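Workshop notebook, family money group
Monday, July 3, 2023

Writing this up while the coffee is still warm, otherwise I know I'll leave it a week and then argue with Bheki over what we decided.

We ran session 4 of the allowance workshop on Saturday at the Lunbridge library, with the jars again. Last time I let the kids label their own (spend, save, give) and we lost half the hour to stickers, so I had the labels done ahead and I think that was the right call, even if the little ones grumbled. They got straight to dividing up the play coins and we had real conversations out of it! One girl wanted to know if she could move money from give to spend if she gave it to herself. I told her to ask her mother, and her mother told her to ask me.

The parents' half was slower. I had planned to go through the Fostus worksheet line by line and I could feel the room drooping by the second page. It asks for monthly totals, and most of these families get paid every two weeks, so they were all doing arithmetic in the margins. I'm going to redraw it by paycheck before next time. Bheki Jacobs thinks we should drop the worksheet altogether and just have people bring one bank statement and a highlighter. I'm not quite there yet — people get shy about statements — but I did promise to try it with our own household first.

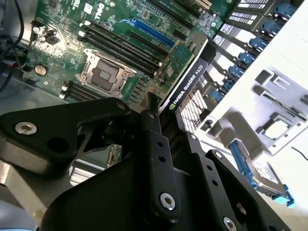 So I did, Sunday night, at the kitchen table with my husband and a yellow highlighter. We read at such different speeds that he was done with his page and into the pretzels before I'd found the grocery total. Eating out came to $188 for the month, where I had guessed $70 with a perfectly straight face. There was also a $17 charge from Heltel neither of us could place until he remembered the voicemail thing we set up in December and never used. Canceled it this morning. We put that $17 toward the car tires fund, which needs all the help it can get.

Things to keep from this: start with guesses written down before anybody looks at the real number. The gap is what got us talking, and it was friendlier than I expected.

Still open: whether teenagers sit with the parents or the kids. Mathebula's handout says parents, Bheki says give them their own table. I lean toward their own table, with a pretend paycheck and pretend rent, but I need somebody to check my tax line first.

To do: redraw worksheet, buy highlighters, ask the library for the bigger room, return the borrowed jars.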